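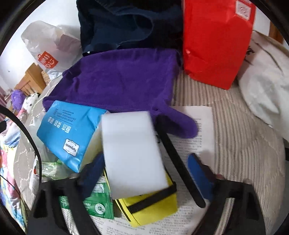
4 min read

About Skasis

Skasis plans and costs equipment for groups that want robots to handle ordinary household goods. We are a planning office. We write requirement sheets, compare quotes, build budgets and track purchases until the equipment is accepted on site. We do not manufacture hardware and we take no commission from suppliers.

The office is in Skustthorpe. A second site, Lungu, holds the storage racks and the test rooms used for acceptance work.

What we work on

Most of our clients are at one of two stages. Either they have a grant or an internal allocation and need to turn it into an equipment list, or they have bought something already and have found that the rest of the budget does not cover what it needs. The second group is larger.

Typical requests cover:

Hand-held grippers and spare fingers
Fixed and mobile arms
Cameras, lenses and mounts
Storage, network and backup
Household goods used as handling items
Room fit-out, including beds, cabinets and shelving
Operator hours and training

Handling items deserve a line of their own and rarely get one. A sponge, a packet of tissues, a microfiber cloth and a paper bag each put a different demand on a gripper. Soft goods compress. Thin packets slide. Cloth changes shape every time it is put down. A budget that lists the gripper and leaves the goods to petty cash will run short, usually by the second month, and the purchases will be hard to trace afterward. We ask for a handling list before we ask for a gripper specification.

How a plan is built

Step one is a site visit or a set of room drawings. We record door widths, outlet positions, floor type, lighting and the height of every surface where work will be done. Beds and mattresses are recorded separately from tables, as they give under load and the contact height varies.

Step two is the handling list. The client names the goods, the surfaces they will lie on and how crowded those surfaces will be. A single item on a clear table is the easy case. Mixed goods on bedding, with printed paper and wrappers among them, take more operator time per session, and the hours line is set accordingly.

Step three is the requirement sheet. This runs to 22 line items in our standard form. Each line has an owner, a minimum value, a preferred value and a method of checking. Lines without a method of checking are struck out.

Step four is quotes. We request at least 2 for every line above the client's own purchasing threshold. Quotes are compared on delivered cost, which includes freight, duty, mounting parts, cables and the first set of spares.

Step five is acceptance. Equipment is run against the requirement sheet at Lungu or at the client's site. Final payment is released when all lines pass or when the client has signed a written exception.

Consumables and spares

Finger pads wear. Foam compresses and adhesive lets go. Our default plan treats pads as a consumable with a fixed replacement interval, set at 1,000 grasps until the client has figures of its own. Cables are treated the same way at a longer interval. We keep both out of the capital budget. Capital money is often closed by the time the first replacement is due, and reopening it takes longer than the part takes to arrive.

Cloth, sponges and paper goods are counted as consumables from the first day. Hard goods are counted as stock and labeled.

The Skenden sheet

Skenden is our costing workbook. It started as an internal file and is now issued to every client at the start of a project. It holds the handling list, the requirement sheet, the quote comparison and a cash-flow tab by month. Most funding years we see close in February, so the cash-flow tab flags any order whose lead time would push the invoice past that point. Clients with a different year end can change one cell.

The current version supports up to 200 handling items. Larger lists are split by room. Formulas are unlocked and may be edited – we ask only that changed cells be marked, so that support questions can be answered.

What we do not do

We do not write control software. We do not recommend a supplier before quotes are in. We do not forecast savings from automation. Requests for a payback figure are passed back to the client's own finance staff, with the cost data attached.

We also turn down projects where the equipment has been chosen and the plan is wanted only to support the choice.

Fees

Fees are fixed per stage and quoted before work starts. A client may stop after any stage and keep the documents produced to that point. Site visits outside Skustthorpe are charged at travel cost. Acceptance runs at Lungu are booked by the half day – morning sessions start at 8:30 a.m. and the rooms are reset between bookings.

Starting a project

Send the following to the Skustthorpe office:

A short statement of the task
Room drawings or dimensions
A first handling list, however rough
The budget ceiling and the date it closes
Any equipment already owned, with model and age

We reply with a stage quote and a blank Skenden sheet. Incomplete handling lists are accepted. Missing budget ceilings are not.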